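Where do you keep round containers that won't stack?

Figueroa499
Home organizing, asked in August

Hi everybody, I hope this is the right corner of the site for this. We moved into a smaller place and I'm doing pretty well with the square stuff (boxes, books, folded things), but I have collected a ridiculous amount of tall round packaging over the years. Cans with lids, tubes that tea came in, a couple of bottles, plastic cups. They roll off shelves, they don't stack, and if I put them in a drawer they all go rumbling to the back every time I open it. My sister-in-law says throw them all out, but some of them still have the thing they came with inside and some are just nice containers! I have one closet shelf and the space under a window to work with. How do you all handle this? I would love something that doesn't cost much.

3 replies

Drendomer
Toss them. If you haven't opened a can in a year you don't need what's in it. I got rid of mine when we repainted and I don't miss a single one.

ballthorpe225
I wouldn't go that far, but a wine carton from the liquor store works great, the kind with the cardboard dividers. Lay it on its side on the closet shelf and you get a little slot for each tube. Check the width first, because the fat ones won't go in. You can cover the front with wrapping paper if the printing bothers you. Free too, if you ask nicely.

Wistov Attic
Oh, I feel this one. I went through the same business this summer and it took me most of an afternoon, mainly because I kept stopping to look at things. What finally worked for me was getting them out of the closet and onto one big soft surface before deciding anything. Don't do it on a bare floor, the metal ends make an awful racket and you'll be chasing them under the furniture. A quilted cover is perfect, they sink in a tiny bit and stay put (mostly).

Then I go by season. Anything for hot weather gets its own spot near the door, so my CoolTowel can is never buried behind the winter things when I want it. Pretty containers go in another group, and those can stand out in the open holding pens or wooden spoons. Measuring cups go straight back to the kitchen, no discussion.

My striped quilt got the job this time, with the black can, the pink and green one and the tall pale green one all together:

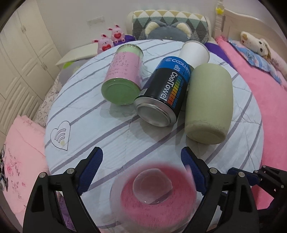
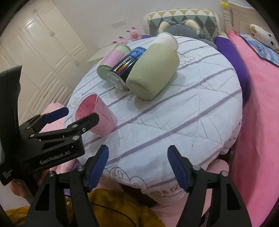 After that I bought a shallow bin with straight sides, just high enough to come halfway up the tallest container, and stood everything in it upright, close together. That's really the whole trick, they hold each other up. If there's a gap, roll up a dish towel and tuck it in. Put the short ones in front, and if a label has worn off, stick a bit of masking tape on the lid and write on that.

For the space under your window I'd try the same bin with a folded towel in the bottom. And do keep the nice ones, whatever your sister-in-law says! You can always thin them out next spring. Let us know how the closet shelf goes, I still haven't found a good answer for bottles that are wider at the bottom than at the top.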